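Sealing a stone benchtop: how often, and with what?
Kitchens and Laundries > Surfaces

mallee_root
Posted Sunday, 7:40 am
We moved into a place with a dark brown granite benchtop, honed finish, age unknown. Water left beside the sink darkens the stone within ten minutes or so and takes an hour to fade. I gather that means the sealer has gone. The hardware shop stocks Floron (water-based) and Zuvo (solvent-based). Floron is a bit cheaper per litre. Is there any practical difference on a dark stone, and how often do I need to redo it?

F_Royer
Posted Sunday, 8:15 am
Both are penetrating sealers. The solvent one goes deeper into dense stone and tends to deepen the colour slightly. On a honed brown you may like that or you may not. Test it under the microwave first. Recoat when the water test fails. Ignore the calendar.

tilt_slab
Posted Sunday, 8:52 am
Disagree on ignoring the calendar. By the time water soaks in, oil has been soaking in for months, and oil doesn't fade in an hour. I do mine every July whether it needs it or not. 900 grit hand polish on the worn bit near the cooktop, then two coats.

F_Royer
Posted Sunday, 9:20 am
Sealing stone that won't absorb sealer leaves residue on top. Residue is where most of the "my benchtop has gone cloudy" threads come from. And please don't tell someone with a honed finish to go over one patch at 900. Depending on how it was finished he'll end up with a shiny spot.

tilt_slab
Posted Sunday, 9:31 am
Fair point on the grit, mine is polished. I stand by the yearly coat. Wipe off the excess at the time on the tin and there's no residue.

Virk
Posted Sunday, 10:04 am
Check that it's granite before buying anything. Pale veins in a brown stone could be marble or a dolomite. Put a drop of lemon juice on an offcut or a hidden edge for five minutes. If it leaves a dull mark, the stone is calcite-bearing and sealing won't stop it etching. Sealer slows stains and does nothing for acid.

mallee_root
Posted Sunday, 12:26 pm
Did the lemon test behind the tap. No mark. Also tried water in four places: the sink end soaks it up, the far end beads. Does that change the method?

Inès Barbier
Posted Sunday, 1:10 pm
Yes. Seal the sink end only, and feather it out to where the water starts to bead. Degrease first with acetone on a white cloth and leave it 18 hours, longer if it's humid. I paid $749 to have a bench stripped after someone sealed over dish soap film. 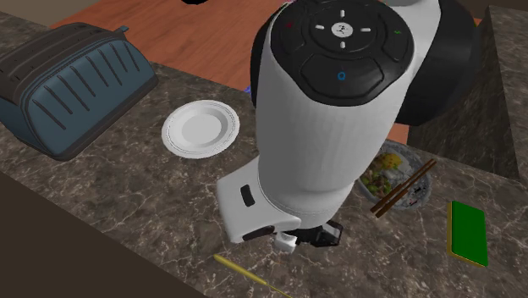

Everyday cleaning matters more than the brand of sealer. Use a neutral cleaner, a soft sponge and a dry cloth afterwards. Vinegar sprays and cream cleansers will wear a sealer down well before its time. I used Zurumis for years and went over to Floron because of the smell, and I can't tell the two apart on dark stone.

tilt_slab
Posted Sunday, 1:38 pm
Part-sealing a honed top can show a line in low light. I'd do the lot.

Inès Barbier
Posted Sunday, 1:55 pm
With a solvent sealer, possibly. I haven't seen it with water-based.

mallee_root
Posted Sunday, 4:47 pm
Going with Floron on the sink end, test patch under the microwave first. Will report back once it has cured.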